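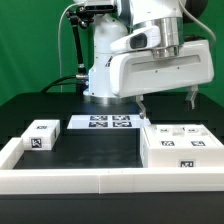
The Prerov in black, green backdrop up behind it.

I've been meaning to write up the Prerov table for ages, and as three people have now emailed me about it since June I'd better get on with it!

I bought mine from Cabral in black. They do a white one as well, but I wanted something dark under the green (I'll come to the green in a minute). It came flat, in one very heavy box, and Damian Żak helped me get it up the stairs, which I still owe him a curry for. Putting it together took us 70 minutes, and a good chunk of that went on one leg we'd fitted back to front. The instructions are all drawings, no words, and the drawing for step four is tiny.

So, the top. It's a lovely deep black and it does catch the light, softly, a bit like a piano lid that wants polishing. If you're hoping for something completely matt, look elsewhere. I quite like the sheen, but it means I've had to move my lamp further back so I don't get a bright patch right where I'm looking. Fingerprints show. Dust shows even more, and I give it a wipe every time I start, with a barely damp cloth and then a dry one. I tried the Bitano spray that Cabral sell alongside it and it left streaks, so save your money.

It's steady, which was my main worry. My old trestle used to wobble if I leaned an elbow on it. This one I can lean on and swear at and it stays put. There's a crossbar at the back that I kick at least once a day, mind you, and if you have long legs you'll do the same.

Now, the green. The backdrop is a Zotadus, the plain bright one, and I hang it so the bottom comes down to table level. Against the black you get a really clean change from one to the other and it's so easy to see what you're doing. I had a blue one before and everything looked gloomy by teatime. The only grumble is how bright it is. Mercedes Urrego came round one Thursday and asked if I'd started doing the weather forecast, and when I look away at a white wall I do see a faint pink glow for a second or two.

Price-wise the table was £20 more than the plain-topped one from the same range, and delivery was another £20 on top, a bit cheeky I thought. Cabral's page says the top is good for 1,000 wipes before it dulls. I've no idea how they worked that out and I'm not going to test it.

Would I buy it again? Yes, the table definitely, and the backdrop too, though I'd ask for a swatch first. Four stars for the Prerov, and I'd give it the fifth if they'd move that crossbar.

Contact | Copyright, all rights reserved | Back to top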